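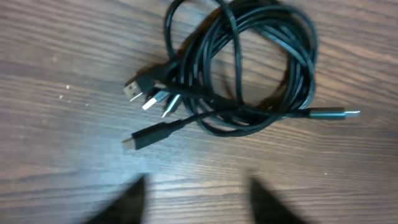
Schwarze Ladekabel auf der Holztischplatte

Über uns

Hallo, ich bin Myfanwy Beddoe, und Eynon ist mein kleines Übersetzungsbüro für Walisisch, Englisch und Deutsch. Angefangen habe ich allein am Küchentisch, mit einem geerbten Wörterbuch und viel zu viel Tee (der Tee ist geblieben!). Inzwischen sind wir zu dritt und sitzen in 24 Quadratmetern unterm Dach, direkt über einer Bäckerei – morgens um sechs riecht es hier himmlisch.

Was wir machen? Am liebsten Kochbücher, Wanderführer und alte Familienbriefe. Unser dickster Brocken bisher war eine Dorfchronik mit 633 Seiten, da haben wir uns über jedes einzelne Kapitel gefreut und über manche Flurnamen tagelang gestritten. Urkunden und Zeugnisse gehen natürlich auch, nur von Patenten lasse ich die Finger.

Im April startet wieder unser Lesekreis Lisden, immer abends um halb acht, Anfänger sind sehr willkommen. Schreib mir einfach, gern auch auf Walisisch und gern mit Fehlern!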